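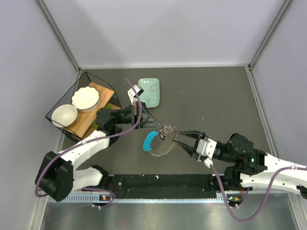

Key rings open up over time in a shared key cabinet

Posted by Mogens Ásgeirsdóttir
Community help > Building maintenance > Locks and keys

I look after the key cabinet (a Sernis wall unit) for a storage building in Brustham. The register lists 2,085 keys, most of them one key to a ring with a numbered tag. The rings are plain split rings bought in bulk. Since February I have been finding rings with a visible gap between the coils, and tags lying loose at the bottom of the cabinet. The keys that get swapped between rings most often are the worst.

Is this a wire thickness problem, or are people opening them the wrong way? I would like to settle on one ring type before reordering. Tamper-proof rings are not an option, as tenants change and keys have to come off.

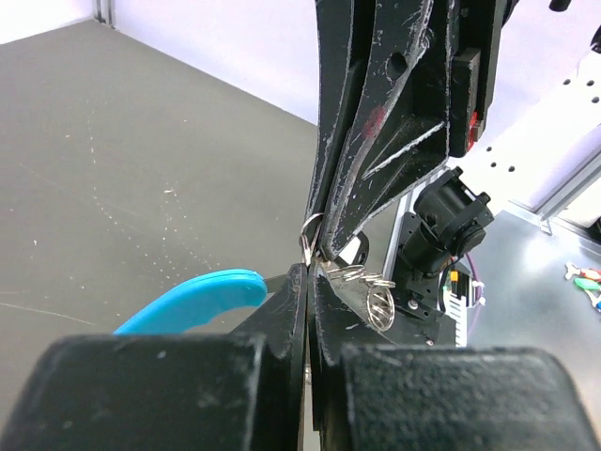

Thin coiled wire, close up

2 answers

Manon MacLeod

Probably both. A split ring is a flat spring. If it is opened only as far as the key needs, it closes again. If it is forced wider than that, the metal takes a permanent set and the gap stays. Thin wire is easy to open with a fingernail and also easy to overstretch.

What I would do, in order:

1. Sort out every ring that shows a gap at rest. Do not squeeze them shut with pliers. They look fine for a week and open again.

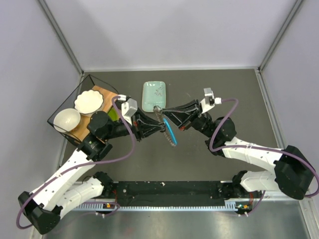

2. Reorder in hardened steel, one wire size up from what you have. Check that the new wire still passes through the hole in your thinnest key head. Some small padlock keys have very narrow holes.

3. Keep a pair of split ring pliers (the kind with a hooked tip) on a cord in the cabinet. The hook lifts the end of the coil by a fixed amount. Fingernails, screwdrivers and other keys do not.

4. Put the tag on first and the key second, so that a key swap never disturbs the tag.

We changed 200 rings this way at Ravum and kept the old ones only for spare tags. No loose tags in 9 months.

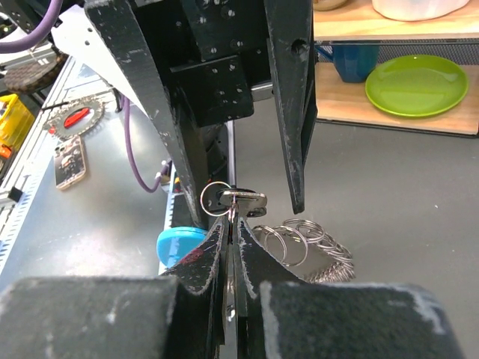 Hjaltadóttir

Just use cable loops with a screw barrel. Cost more but no tools. Check the barrels now and then, they can work loose.

Comment from Mogens Ásgeirsdóttir

Thanks. Going with the heavier rings and the pliers. The screw barrels are too bulky for the hook spacing in our cabinet.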